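4. Making your first loaf

Read section 2 (Safety) and section 3 (Washing the parts) before you start. The steps in this section are for the basic white loaf on Program 1. Once you have made it two or three times you can move on to the recipes in section 6.

4.1 Before you begin

Place the Skellura bread maker on a firm, level bench, well back from the edge. The kneading stage makes the machine vibrate, and on a slippery surface it can creep. Leave a clear space of at least 30 cm above the lid so steam can get away.

Take the ingredients out of the fridge early enough to lose their chill. Water should be lukewarm to the touch. Hot water will kill the yeast.

Caution: Never pour ingredients into the machine with the pan removed. Flour or water on the heating element will smoke and may damage it.

4.2 Loading the pan

1. Lift the pan out by its handle. Turn it slightly to the left to release it.
2. Push the kneading blade onto the shaft, flat side down. It should sit right at the bottom.
3. Pour in the water, then the oil.
4. Add the salt and sugar.
5. Add the flour, spreading it so that it covers the liquid completely.
6. Make a small hollow in the top of the flour and put the dry yeast in it. The yeast must not touch the water or the salt.
7. Wipe any spills from the outside of the pan.
8. Lower the pan into the machine and turn it to the right until it clicks.
9. Fold the handle down and close the lid.

Note: Weigh the flour if you can. A cup of flour that has been scooped and packed down can weigh a good deal more than one that has been spooned in, and the dough will be stiff and dry.

4.3 Choosing the program and crust colour

1. Plug the machine in and switch on at the wall. The display shows program 1.
2. Press CRUST until the arrow points to Light, Medium or Dark. We suggest Medium for a first loaf.
3. Press SIZE to select the loaf size that matches your recipe.
4. Press START. The colon in the time display begins to flash. 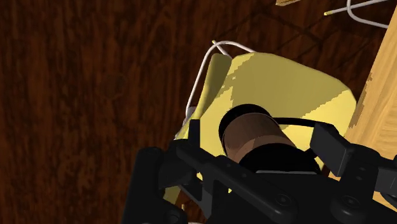
The machine rests for a few minutes before the blade moves, so don't be concerned if nothing seems to happen at first. Once kneading starts you may hear knocking as the dough is thrown against the sides of the pan – this is normal and settles down as the dough comes together.

4.4 Checking the dough

You can open the lid during the first knead to check the dough. After 6 minutes of kneading it should be a smooth, soft ball that leaves the sides of the pan mostly clean.

If the dough is sticky and spreads out flat, add flour, a tablespoon at a time. If it is crumbly or in several lumps, add water, a teaspoon at a time. Wait for each addition to mix in before adding more.

Use a soft spatula to scrape flour down from the corners. Keep it clear of the blade.

Caution: Do not open the lid during the last rise or while the loaf is baking. The loaf can collapse, and the steam can burn you.

4.5 Taking the loaf out

1. When the beeper sounds, press and hold STOP until the display resets.
2. Put on oven mitts. The pan, the handle and the inside of the lid are all hot.
3. Open the lid, turn the pan to the left and lift it straight up.
4. Turn the pan upside down over a wire rack and shake until the loaf drops out.
5. Check that the blade is still in the pan. If it has stayed in the loaf, let the loaf cool and then remove the blade with the plastic hook supplied.
6. Leave the loaf on the rack for at least 30 minutes before slicing.

If you don't take the loaf out straight away, the machine goes into Keep Warm for one hour. The crust will soften if it is left in the pan longer than that.

4.6 If you want to bake again

The machine has to cool before it will start another program. If the display shows E:01 when you press START, switch off at the wall, open the lid and take out the pan. Try again when the inside has cooled to room temperature.

Fill the empty pan with warm water and let it soak if the blade is stuck on the shaft. Do not lever it off with a knife – this will scratch the non-stick coating.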